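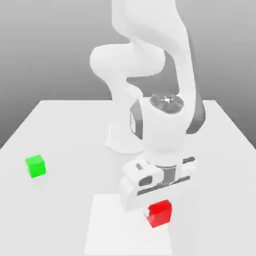
Attachment 1: white arm over a white tabletop, gray background (render)

Ticket 3304
Site: Gostwood, greenhouse 2
Opened by: Consolacion Salazar
Assigned: Mwangi Ogola
Subject: Pluvo controller skips zone 4, fault 47
Status: open - monitoring

Original report (C. Salazar)
Zone 4 not getting water on the morning run. Zones 1 to 3 fine. Screen says FAULT 47 and then goes back to the clock like nothing happened. Seedlings on the north bench are drooping, I hand watered with the hose. Happened yesterday too but I thought somebody had switched it off. Need this fixed before it gets hot, it's already May.

6:50 am - Mwangi
Got it. Can you run zone 4 by hand from the panel? Menu, Manual, pick the zone, hold the green button. Tell me if you hear the valve click.

7:15 am - Consolacion
Held it. Click yes, water no. Well, a dribble out of the first two emitters. Then fault 47 again.

7:22 am - Mwangi
47 on the Pluvo is low flow. So the controller thinks it opened the valve and didnt see enough water go past the meter. Wiring probably OK if it clicks. Things to check, in this order:
- hand valve ahead of zone 4 all the way open
- filter cup
- pressure at the gauge while zone 4 is running, not while it's idle
Don't clear the fault log please, I want to see it.

8:05 am - Consolacion
Hand valve open. Filter cup had some green slime, rinsed it, put it back. Gauge is 30 with nothing on, drops to almost nothing with zone 4 on. Stays put with zone 2 on.
Sorry, Delwyn cleared the log before I saw your note.

8:10 am - Delwyn Nepia
That was me, it was beeping.

8:31 am - Mwangi
OK no problem. Drop on 4 only = either big leak after the valve or the Wakon pump isn't kicking in for that zone. Pump is on a relay that the controller calls separate from the valves. Is there a puddle anywhere along the north wall? Look under the bench cloth too, the line runs behind it.

9:40 am - Delwyn
Walked it end to end. Dry. Dug up the elbow by the door as well, dry. Pump: runs on zone 2, does not run on zone 4. I put my hand on the housing both times.

9:48 am - Mwangi
Good, that's the answer or most of it. Go to Setup, Zones, Zone 4, scroll down to Pump Start. What does it say?

9:55 am - Delwyn
OFF. The others say ON.

9:57 am - Mwangi
Turn it ON, save (you have to press save twice, the first one only saves the page), run manual again.

10:04 am - Delwyn
Pump runs. Gauge holds. All the emitters going, no fault. Let it go the full cycle.

10:06 am - Mwangi
Great. Now who turned it off. Did anybody touch the settings this week?

10:30 am - Consolacion
Not me. Lesego was in there moving the start times.

11:12 am - Lesego Engelbrecht
I moved the start times for all zones an hour earlier, from the phone app. Never opened the pump page. I did get a message that sync failed and hit retry. Didn't think more about it. Same phone as always.

11:20 am - Mwangi
Thanks, useful. Sync retry could be it. Simon (the scheduling box in the office) keeps its own copy of the zone table and pushes it back when the app drops out. If Simon's copy is from before zone 4 was moved onto the pump, it would write OFF every time. Géza, can you look at the date on the copy?

1:45 pm - Géza Kozma
Copy on Simon is old. Older than the zone 4 change for sure, the zone name in there is still "spare". The nightly backup to it has been failing, disk full. It was full of weather logs. Cleared those out, 47 files, disk is fine now. Pulled a fresh zone table from the controller after Delwyn's change, it shows Pump Start ON for all four.

1:52 pm - Mwangi
Nice. (47 again, ha. No connection.)
Can you force a sync from Simon to the controller and see if the setting survives?

2:20 pm - Géza
Forced it. Still ON. Forced a second one with the app open on Lesego's phone, still ON. Did not test with the app dropping out halfway, no good way to do that from here.

2:25 pm - Mwangi
Lesego can you put the phone in airplane mode right after you hit save on a start time? Change it by a minute, doesnt matter which zone. Then back on, hit retry.

3:10 pm - Lesego
Done with zone 1. Sync failed message, retry, went through. Delwyn checked the panel for me - zone 4 pump still ON. Put the start time back.

3:18 pm - Mwangi
Good enough for today. Leaving open till we see the morning run.

To do:
- Géza: alert when the disk on Simon goes over whatever limit you like
- Delwyn: proper clean on that filter cup, new gasket if it looks flat
- Consolacion: check north bench after first run, note gauge reading here
- me: ask Pluvo support if the retry is supposed to write the whole table or only what changed

Next day, 6:40 am - Consolacion
Zone 4 ran. Gauge 30 start to end. No fault. Bench is wet all the way to the back. Two trays of basil probaly won't make it, the rest perked up.

6:58 am - Mwangi
Thanks. Sorry about the basil. No answer from Pluvo yet, will add it when it comes.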